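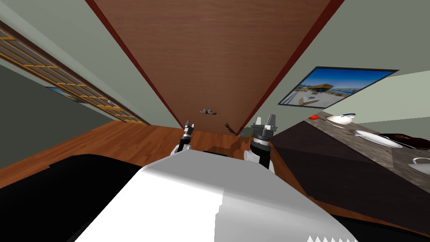

Players' group questions Dulteck's account of Brerlow matchmaking lockouts

NOLLSIDE, June. The Nollside Players' Group today published its review of the lockouts that have kept paying players out of ranked matches in Brerlow, the online team shooter from Dulteck. The group says the studio's explanation does not fit what its members have recorded, and it is asking for the server logs to be looked at by someone outside the company.

Dulteck has said the lockouts come from "unstable home connections" and that its spring patch fixed what was left. The group collected 359 reports from players who were dropped from the queue and then barred from rejoining. Of those, 167 were filed after the patch went live. Many came from people on wired connections who could play other online games the same evening without trouble. 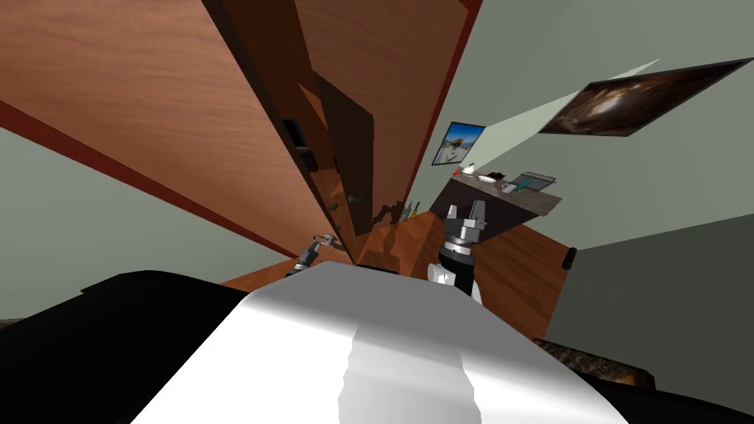

"We were told to restart our routers, and we restarted our routers," said Freya Heywood, who edited the review. "Then we were told it was fixed. I would like to believe that, but I was locked out twice while writing the section that says it's fixed."

The penalty is the part that draws the most complaints. A player who drops out during loading gets a 40-minute ban from ranked play, whether the player quit or the server let go of the connection. Dulteck says its system can tell the two apart. The review found no sign of this in the reports it received, and the studio's support replies, several of which are reprinted in full, use the same wording for both cases.

The group also has doubts about Toft, the anti-cheat program that Brerlow installed alongside the patch. Some players say their lockouts began the day Toft first ran on their computers. The review does not claim that Toft is to blame. It says the timing deserves a better answer than the one on the help page, which tells players to reinstall the game and wait.
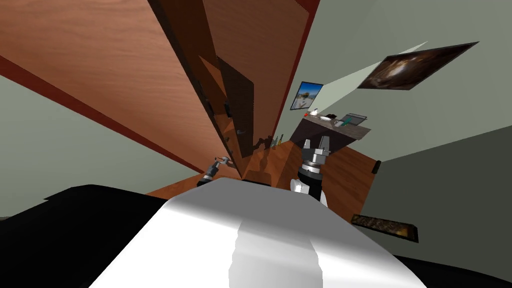
Baltasar Garrido, who ran the group's own tests, said the results were mixed and should be read with care. He started 20 ranked matches on one machine with Toft freshly installed and kept the connection log for each. "Some of them dropped and my line didn't," he said. "One machine isn't proof of anything. Dulteck has millions of log entries and could settle this in an afternoon, so I do wonder why it hasn't."

The group is asking Dulteck to suspend the loading-screen penalty, restore lost rank points, and publish lockout numbers by region before the next season starts. It has asked for similar things before. A reply in March promised "more transparency soon," and no figures have followed.

The full review, with players' names removed, is free to read on the group's page. Reports are still being accepted and should include the error code and the time of the drop. 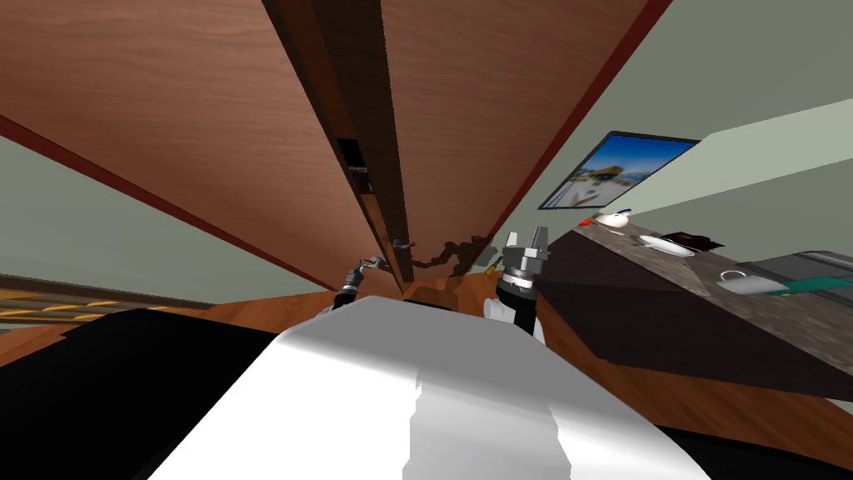
Rendered interior with a tall wooden cabinet.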